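Sterholm Quilt and Fiber Workshops
Interim report on the Okmont teaching grant
Prepared by So-ying Yau for Vangelis Triantafyllou, program manager
26 Jun 2018

You asked for a plain account of how the spring block went, and I will try to give one. My view in the application was that a year of surface design classes would not turn beginners into designers, and I still hold it. The numbers are decent. What they mean is another question.

Enrollment. We offered 200 places across the spring block and filled 118. The dyeing and screen printing sessions were full. The composition course, the one the grant was mostly written to support, ran well under capacity until we moved it from evenings to Saturdays. Li-hua Liu thinks the evening slot was the whole problem. I think the title "Structure and Balance" did some of the damage, and I would like to change it before the fall listing goes out.

Completion. Of those enrolled, 76 finished every session of their course. I have seen other programs count anyone who came to the final class, and our figure would look better that way, but then I don't know what it would be telling you.
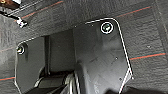
The composition course itself. Chak-lun Choi taught it in two halves. The first half was exercises on paper: value studies, cropping, the same five shapes rearranged until people were sick of them. The second half moved to cloth. Students complained about the paper weeks, some of them in writing, and a few left. Those who stayed did stronger work in the second half, or so Chak-lun reports. I looked at the pieces and agree in perhaps half the cases. Several students went straight back to the symmetrical block layouts they had arrived with, only in better colors.

I am wary of the exit survey. Nearly everyone said the course had "changed how I see." They filled it in during the last hour, with the teacher in the room and cake on the side table. We will mail a second survey in the fall and ask what they have made in the meantime. If the answer is very little, I will say so in the final report.

Bursaries. The grant paid for 13 bursary students. Their attendance was better than the average for the block, but the group is small and I would not build an argument on it. Adalberto Bezerra handled the applications and feels the form is too long. It asks for an artist's statement, which scares off exactly the people we say we want. We have cut it to one question about what the applicant would like to make.

The Dunmore exchange. This has not gone as planned. Dunmore was to send us a visiting teacher for a week in return for use of our print tables. They have had the tables twice. We have not had the teacher. I have written to them and received a friendly answer with no dates in it. I suggest we stop listing the exchange as an outcome until somebody arrives.
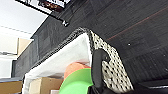 Woven storage basket with a patterned side.

Materials and spending. Cloth and dye came in under budget, mainly thanks to the empty places in the composition course, so please don't read it as good management. Thread went over. The Grukgate order was short on both deliveries and we bought the difference locally at retail prices. Grukgate has credited the first shortfall and is still looking into the second. Teaching fees are as agreed. The ledger has gone to your office separately.

The student show. The original plan called for a juried show at the end of the year. I would ask you to let us drop the jury. A first-year student gains little from being turned down by strangers, and we don't have enough finished work for a selection to be meaningful. A plain hanging of whatever people want to bring would cost less and would show you more accurately what the money has done.

Requests. We would like permission to move the unspent materials money to bursaries, and a decision on the show before the fall listing closes. Li-hua would also like a second composition section. I would wait for the mailed survey before paying for one.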